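Judite Vieira has run the complaints desk at Guerreiro, a mail-order seed firm, for 13 years, and she says people are never angrier than when a marrow lets them down.

"Broad beans they forgive," she says. "A marrow is personal." 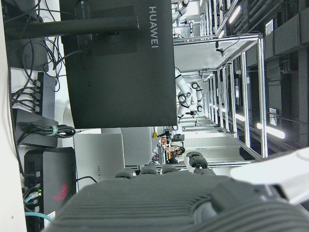 Purngate, December

The firm gets its 361 letters and emails in a bad month, most of them about slugs, which Guerreiro doesn't sell. Vieira answers them all the same. One man sent back a packet of 200 carrot seeds, sown, in the tub, by second-class post. He wanted a refund for the compost as well.

"He got it," she says. "I wasn't going to argue with a man who'd paid that much postage."

She keeps no standard letter. She tried one once and was sent it back with the spelling corrected – rightly, she admits.
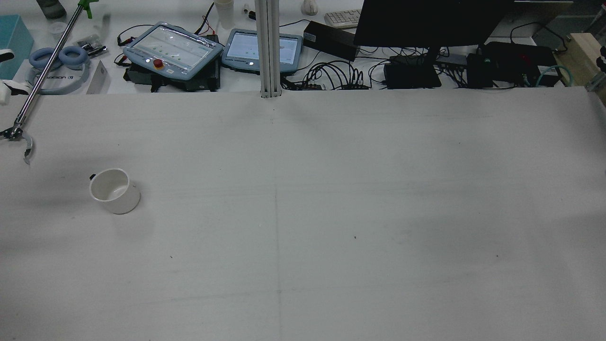
Ilídio Mota thinks she is far too soft, and says that anyone who sows tomatoes outdoors in February should be sent a calendar and nothing else. Vieira has heard this from him before, usually on a Monday.

"Ilídio grows dahlias," she says. "Dahlia people are strict."

Her own garden is a balcony in Mostside with a pot of chives on it. The chives are doing badly. I ask whether she has thought of writing in.

"I did," she says. "I told myself to water them." 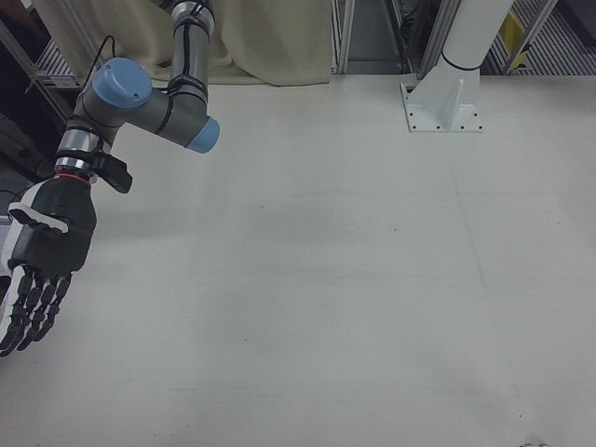 Purngate, on the afternoon of the interview.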